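Peg block

4 min read

A peg block is a simple fitting toy made of two parts: a cube with an opening in its top, and a smaller piece that goes into it. It belongs to the same large and much-loved family as the posting box and the shape tray, and many a grown-up who picks one up "just to see" finds it rather hard to put down again.

Form and colours

The opening may be round, square or three-sided, though the square kind asks a little more of the player, who has to turn the piece until its corners agree with those of the hole. Makers such as Lernero and Padby have long favoured two plain colours, so that the eye can tell block from insert at a glance. A grey cube with a blue insert in its square opening is one such pairing.

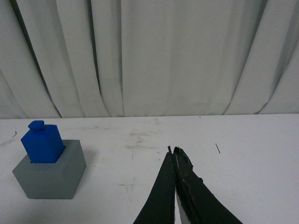

Use and care

Peg blocks are best enjoyed on a flat, pale surface with nothing else competing for attention. Yamuna Raju's handbook for playgroups lists 139 table games, and gives this one a fond page and a half of its own. Fluff and stray hairs do like to gather in the opening, and a soft dry brush will lift them out.

Comments

Irfan Tarar: We had the Padby ones! Is the round version still made?

Remo Marchetti: Lovely article, though I'd have liked more on the three-sided sort.

Contact us | © Zamico | Back to top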